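Garside guest house, room 21 — bedroom and linen check
Checked by: Kaj Bisgaard, September

1. Smoke alarm tested. Pass. It beeped. Whether anyone at the far end of the hall would hear it is another matter.

2. Window opens and locks. Pass on the second try. Last report says "fixed." I'd like to know what was done.

3. Heater clear of bedding by 29 inches. Pass, if the bed stays where it is. It has moved before.

4. Lamp cord and plug. Fail. Cord runs under the rug. Same comment as last time.

5. Bed frame bolts tight. Pass. The Fikska manual says to check every 8 weeks, and I see no log to show anyone has.

6. Clothing laid flat for folding, sleeves out, hem straight.

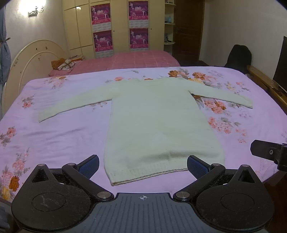
Marked as a pass, though I don't see how a knit gets a fair look for snags from one side. Turn it over before folding. Floral sheet stays on until the knits are done.

7. Closet shelf load. Not checked. The label gives no limit, and "should be fine" — the answer I got from Elomville — isn't a number.

Recheck items 4 and 7 before the room is let.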